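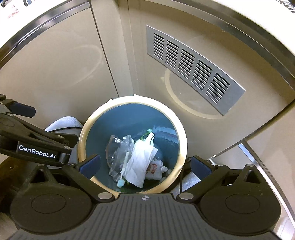 Der Roman beginne eigentlich erst auf Seite 36, steht in dem Brief von Painemal, und alles davor sei Anlauf, den die Autorin gebraucht habe, der Leser aber nicht. Man habe das Manuskript trotzdem gern gelesen und würde es im Januar noch einmal ansehen, wenn ich bereit sei zu kürzen.

November 2020

Ich habe den Brief dreimal gelesen, beim dritten Mal mit Wörterbuch, obwohl ich kein Wort nachschlagen musste. »Anlauf« ist ein freundliches Wort. In meiner Sprache sagt man dafür etwas mit Räuspern.

Auf den ersten Seiten kommt die Witwe mit dem Schiff nach Atia, sie sitzt an Deck und erinnert sich an ihre Ehe. Dann kommt das Hotel, dann das Frühstück im Hotel, dann der Streit über die Rechnung. Den Streit mag ich sehr. Auf Seite 36 findet sie in der Schublade die Briefe, die an eine andere Frau gerichtet sind, und ab da will man wohl wissen, wie es weitergeht. Ich habe immer gedacht, dass man die Witwe zuerst lieben muss, bevor ihr etwas passiert. Vielleicht kann beides zugleich geschehen, ich weiß es noch nicht.

Am Vormittag habe ich eine Kopie der Datei angelegt und gestrichen. Das Schiff ist weg. Vom Hotel ist ein Absatz geblieben. Ungefähr 3.000 Wörter habe ich herausgenommen und in eine eigene Datei gelegt, die »Atia Rest« heißt, damit ich sie nicht beerdigen muss. Nach dem Mittagessen wollte ich nur eine kleine Brücke schreiben, vom Koffer zur Schublade, und am Abend hatte die Brücke 1.835 Wörter. So kürzt man nicht, das ist mir klar.

Mit dem Konjunktiv habe ich wieder gekämpft. Die Witwe gibt wieder, was ihr Mann früher gesagt hat, und nach zwei Seiten »er habe« und »er sei« klingt der arme Mann wie ein Protokoll. Ich habe ihn nun direkt sprechen lassen. Er ist dadurch sympathischer geworden, was mir für die Handlung gar nicht passt, denn im letzten Drittel soll man ihm alles zutrauen.

Von Ilance kam auch Post, eine Absage in vier Zeilen, sehr höflich. Für Liebesgeschichten mit älteren Hauptfiguren sehe man im Programm zurzeit keinen Platz. Ich wusste nicht, dass ich eine Liebesgeschichte geschrieben habe. Ich dachte, es sei ein Krimi mit einem Gärtner, den sie am Ende nicht heiratet.

Der Lesekreis in Drundiser will im Winter zehn Seiten von mir hören, über den Bildschirm. Ich werde die Schublade lesen und den Streit über die Rechnung heimlich davorsetzen. Wenn bei der Rechnung gelacht wird, kommt sie zurück ins Buch, und Painemal bekommt dafür das Frühstück.

Morgen Kapitel zwei. Nachsehen, ob der Gärtner dort noch einen Bart hat.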